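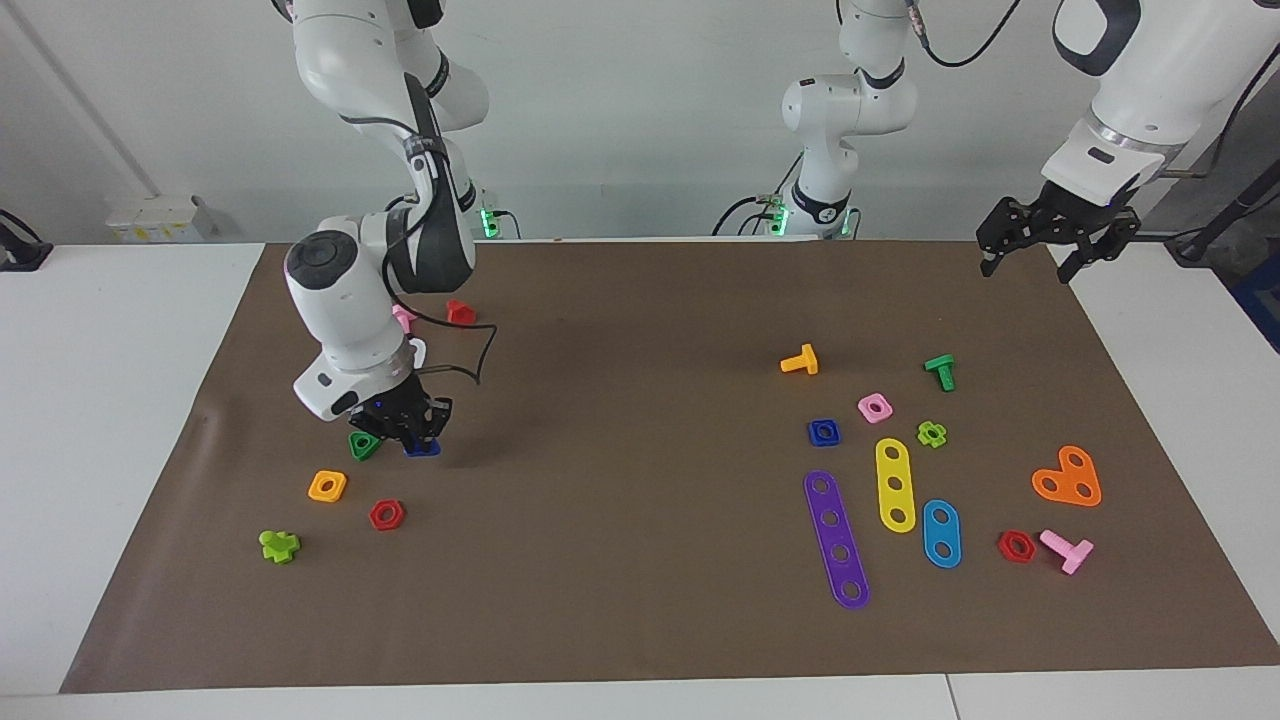
Connecting Your First Data Source

Welcome to the fun part! By the end of this section you'll have Hanix talking to a live database, and you'll be able to browse its tables without writing a single line of SQL. We'll use a Kilstead server in the steps, but Bassey works almost the same way (see the notes further down for the two places where it differs).

Before you start

Have these ready:
The host name or IP address of the database server
The port, if your administrator changed it
A user name and password with at least read access
The Erkis driver package, version 4 or later

If you installed Hanix with the full installer, Erkis is already in the drivers folder and you can go straight to step 1. With the compact installer, open Tools > Driver Manager, pick Erkis from the list and click Fetch. Restart Hanix when it asks you to.

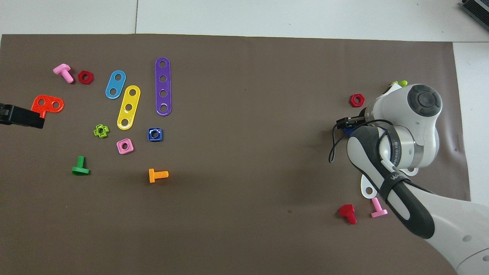
4 min read | Updated Monday, August 22, 2022

Create the connection

1. In the Services panel, right-click Databases and choose New Connection. The Connection wizard opens.

2. Select Kilstead in the Driver list. The Port box fills in by itself.

3. Type the host name. For a server running on your own machine, localhost is fine.

4. Enter the database name. Upper and lower case matter here! Sales and sales are two different databases as far as Kilstead is concerned.

5. Enter your user name and password. Leave Remember Password unchecked on a shared computer.

6. Click Test. A green bar reading "Connection OK" shows up at the bottom of the wizard, usually in a second or two.

7. Click Finish. Your new connection appears under Databases with a small plug icon next to it.

Note: Bassey users will see a Schema box between steps 4 and 5. Type main if you haven't set up schemas of your own. The Port box also stays empty for Bassey, so copy the number from your server's settings page.

Caution: Don't connect as the administrator for everyday work. Hanix lets you edit rows right in the grid, and edits are saved as soon as you leave the row. A read-only account is a much calmer place to learn.

Browse a table

8. Expand the connection, then expand Tables.

9. Double-click any table name. The first 12 rows load in the preview grid, and there's your data!

10. To see more, drag the preview slider or type a number in the Rows box. The highest value is 2000. Larger results belong in the Query window, which loads them a page at a time.

11. Click a column heading to sort, and click it again to reverse the order. Hold Shift and click a second heading to sort by both (this one is a real time-saver with order tables).

Sorting in the preview only rearranges the rows you've loaded. The table on the server stays exactly as it was.

If the test fails

Error 279, Driver not found: Hanix can't see the Erkis files. Open Driver Manager, select Erkis and click Locate, then point it to the folder where you unpacked the package.

Host not reachable: check the spelling first, then the firewall. Many office networks block database ports until somebody opens them for you.

Login refused: try the same name and password in the Kilstead command-line client. If they're refused there too, ask your administrator to reset the account.

Test hangs with no message: click Cancel, open Advanced and raise Timeout. Servers reached over a VPN can be slow to answer the first time.

Once the plug icon turns green you're all set to go on to Writing Your First Query, where the preview grid and the Query window work side by side.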